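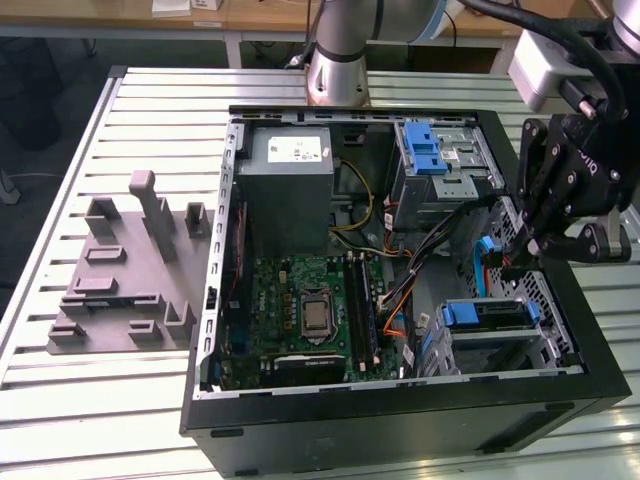
Reaching in: the gripper at work inside an open desktop tower.

I'd gone to Zatow to ask which gripper they liked best, and the engineer I met laughed at me. "Depends what day you ask," she said. "For latches I'd say the two-finger one – for cables, ask me again in December."

Her team at Manard has been trying out 2 grippers on old desktop PCs, all on the same arm. The job is taking the things apart, memory and cables included, and each gripper gets 100 goes at every part. Memory is easier than I'd guessed (they sit in a nice straight line, she says). Cables are horrible! "They never lie the same way twice. You close the fingers and you've got the wrong one, or three of them."

What about the softer Ulero fingers? "Lovely on wires, useless on anything stiff. I wanted to love them."

I asked if she'd swap the arm as well. "No, the arm's fine. I'd swap the camera. It can't see past the gripper once we're down in the case, so we're guessing for the last bit." A second camera is on order, and she's got roughly 200 goes left to run before it comes.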